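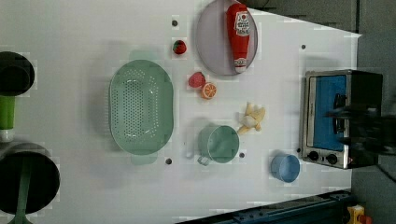 About us

Vereck Kitchen Hire. Plates, pans, colanders, small appliances, by the day or the week. Started in a garage in Mustonen Street, now a proper shed with 704 lines on the shelf and parking out the back.

We do school fetes, footy clubs, share houses between moves. Around 51 regular customers, most of them local. Delivery is free inside Skendero — further out, give us a ring and we'll work somthing out. 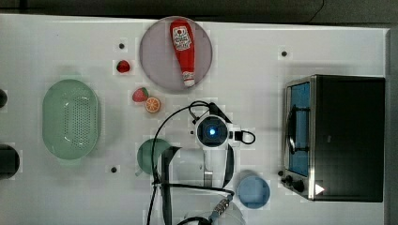 Ketchup on a plate, strawberries, orange slice and the mint-green colander.

Pickups from 8 am. Bring it back rinsed please, we do the propper wash. Closed most of January.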